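Chapter 4
Segmenting a Task Before You Plan It

When I started teaching this material I did the planning chapter first, because planning is the part everybody wants. You get search trees, you get cost functions, you get a nice plot with a curve going down. Then the projects came in and almost every one of them was broken in the same place, well upstream of the planner. The planner had been handed one long recording and told, more or less, "learn the chore." So I moved this chapter forward. If you skipped ahead to Chapter 5 (I know you did, I would have), please come back and read this one before you do the exercises there.

What we want is simple to say. We have a demonstration, a stream of camera images plus gripper poses plus jaw openings, and we want to cut it into pieces that mean something: reach, grasp, carry, place, let go. Each piece gets a label, a start, an end, and a short list of the objects it cares about. The planner can then shuffle the pieces, repeat them, or drop one in from a different demonstration.

4.1 The tidy-up set

We'll use one dataset through the whole chapter. It comes from Nenar, the small toolkit that Rekha Kaushik and I have been patching together for this course, and it has 100 demonstrations of tidying kitchen utensils, done by people holding grippers in their own hands. If you followed the setup instructions in Chapter 1, it's already sitting in your data folder. Load the first demonstration and step through it slowly with the arrow keys. Do this by hand once. I mean it! You'll learn more from five minutes of scrubbing back and forth than from my next two pages. 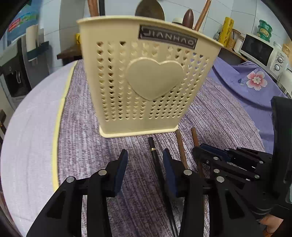

A segmenter needs some notion of an event, and the cheapest one is a change in the jaws. Jaws close, something probably got grasped; jaws open, something probably got released. You can write that in a dozen lines, and for a block on a bare table it does fine. Chopsticks are a meaner test. They're thin, so the jaw opening at the end of a good grasp is nearly the same as the jaw opening at the end of a grasp that missed. And look at how the black one runs from the foot of the basket down between the two blue pads, with the jaws standing open over it. From the jaw signal alone, is that the end of a reach, the moment after a release, or somebody pausing to think? I can't say from a single image either, and your code shouldn't pretend to. We need the frames on either side, and we need the pose.

So our first real segmenter combines three signals, and we'll build them up one at a time:

1. Jaw opening, smoothed, with a threshold on how fast it changes.
2. Gripper speed, taken from the pose track. People slow down just before they grab something, and they do it very reliably, even the impatient ones.
3. Object support, meaning a guess from the vision side about what each object is resting on or held by.

The first two are cheap, and you'll have them running by the end of section 4.3. The third is where most of the chapter goes.

4.2 Two hands, one timeline

A question I get every year: if there are two grippers, do we cut two separate timelines or one? My answer used to be two. It's cleaner, the code is shorter, and you can test each side by itself. Then Toivo Rissanen took the course and turned in a project where the left timeline said "hold" for 900 frames straight while the right one went through its whole vocabulary, and the planner, seeing a left hand with nothing to do, gave it another job in the middle of everything. That was a fun afternoon.

Nenar now keeps one shared timeline with a track for each hand, and a cut on either track makes a candidate cut on both. You then merge the candidates you don't need. Merging throws away boundaries you can always recompute, so be generous at first and prune afterward. The default minimum segment length is 20 frames, and anything shorter gets folded into its neighbor. Elli Hirvonen has argued with me about that default since July, and she may well be right that it should depend on the task, but it's a sensible place to begin.

One practical warning. The two hands each carry their own camera, and the views overlap in an annoying way: each camera may see the other gripper reaching in from the side. A detector trained on ordinary household pictures has never met such a thing and will cheerfully call it a stapler, a bicycle part, whatever it likes. Mask out known gripper shapes before you run any object detection. The function is mask_tools() and it wants the pose of both hands, so run it after you've synchronized the streams.

4.3 What counts as the same object?

Segments need arguments. "Place" is no use by itself; we want place(chopstick_2, holder). That means chopstick_2 has to stay chopstick_2 from one image to the next, even as the camera swings and things slide behind other things.

My advice for a first pass is to pick anchors. An anchor is an object that's big, distinctive, and unlikely to move much during the task, and you describe everything else relative to it. In the tidy-up set the obvious choice is the cream utensil holder. It has a raised heart on the front with little heart-shaped holes for texture, plus a dark label near the top, and feature matchers love that kind of thing. The chopsticks are the opposite. Two brown ones side by side have almost nothing to tell them apart except where they are, so if you lose track of where, you've lost them.

Don't let a tracker be clever about it, either. When two similar thin objects cross or disappear behind a finger, mark both identities as uncertain and carry the uncertainty forward. Valtteri Kemppainen's Emaslow tracker, which we borrow in section 4.5, does this with a small table of weights per object. You can do it with a plain dictionary. The planner in Chapter 5 can cope with "one of these two," but it has no way to recover from a confident wrong answer.

Try the following before you read on.

Step 1. Open the viewer, load a demonstration, and pick your anchor by clicking on it. Save the anchor file.

Step 2. Write down by hand where you would cut the demonstration, frame number and label only. Don't look at the jaw plot yet.

Step 3. Pause on a view with plenty of clutter and list the objects that should be arguments to some segment, then the ones that belong in the background. The faucet and the rice cooker can go straight to background. The wooden spatula or spoon lying under the chopsticks deserves more thought, and so does the big ladle in the holder.

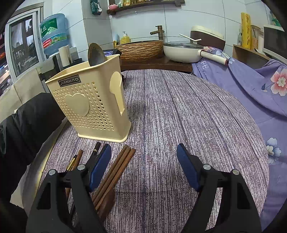
Step 4. Turn on the jaw plot and compare its cuts with yours. Keep both lists, as we'll score them against each other in section 4.4.

If your list and the plot disagree in a few places, good. Bring those places with you. Joni Kiiskinen, who checked the exercises for this edition, got 3 disagreements on his first demonstration and was sure the viewer had a bug. It didn't (I looked, with some dread). He had been cutting where the hand started to move away, and the plot was cutting where the jaws let go. Both are perfectly reasonable definitions of "release." You have to choose one, write it at the top of your label file, and then stick with it for the entire set.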